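4.2 Grasp supervision and the cost of letting go

The planner described in the previous section is content once it has produced a collision-free path. The hand, sadly, has to live with the result. Most of our early trouble came from the gap between the two, and this section describes the layer we wrote to sit in it. We call it Ustum. It runs between the Skongate motion planner and the joint controllers, and its job is to decide, many times a second, whether the robot is still doing what the planner believes it is doing.

Ustum receives three inputs: the planned wrist pose, the measured finger positions and currents, and an object pose estimate from the head camera. The first is precise and often wrong. The second is noisy and usually right. The third depends a good deal on whether the hand is in the way, and during a grasp the hand is always in the way. Our first version trusted the camera throughout, so that each time the fingers closed over a marker the estimate leapt to whichever other marker was nearby and better lit. The arm would then set off, quite smoothly, to place an object it was not holding.

The fix is dull but has held up. Each object is given an identity before the reach begins, and this identity is frozen once the fingers report contact. From then on the pose of the held object is carried forward from the wrist kinematics, and the camera is allowed to correct it only along the barrel axis, and only when at least one end of the barrel is in plain sight. Unheld objects are tracked as before. If the tracker proposes that a held object has moved to the table while finger current is unchanged, the proposal is logged and ignored. 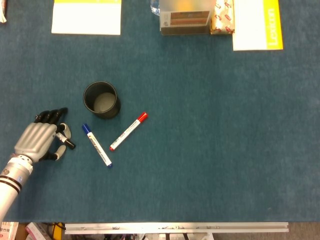
Figure 4. Hand pinching a marker beside the black cup, with a blue-capped and a red-capped marker on the carpet. Head camera view.

Placing is handled as a separate mode with its own rules. A cup is an awkward target for a planner that thinks in terms of points, as the rim is wide, the opening is narrow and a marker held by its middle is longer than either would like. Skongate originally aimed the centre of the grasp at the centre of the opening. This is geometrically tidy and puts one end of the marker firmly against the rim. We now plan for the leading end of the barrel instead, add a tilt term to the cost, and ask that the final stretch of the descent be near vertical. Wrist limits make this impossible for some grasps, in which case Ustum puts the marker back down and asks for another. We had hoped this would be rare.

Release needed its own check. Opening all the fingers at once tended to flick the marker sideways, so the controller relaxes the grip in stages and waits for the current to settle between them. The waiting adds time, and it looks, to visitors, as though the robot is having second thoughts. In a sense it is: if the current rises during a stage, the hand closes again and the descent is planned afresh from the present pose.

We tuned the thresholds on logs gathered at Harawira and then left them alone. The logs contain 2907 grasp attempts, of which 1266 include a placing phase. The remainder end earlier, some by design and others through the identity fault described above, and we kept both sorts in the training split. Contact thresholds were set per finger. A single shared value would have been neater, but the fingers had worn unevenly by then and did not agree on what touching something meant.

Ustum's loop runs at 100 Hz. Camera updates arrive more slowly and never on the beat, so each carries a timestamp and is applied to the state it describes, after which later states are replayed. An earlier build applied every update on arrival. It passed all its unit tests, which had been written by the same people who made the mistake.

Logs are replayed offline with Kerville, our inspection tool, which draws the planned and carried poses over the recorded video. Most of the faults reported in this section were found by somebody scrubbing slowly through Kerville - we have no automatic detector for an arm that is confidently holding the wrong marker. Section 4.3 describes the recovery behaviours and the cases in which they made matters worse.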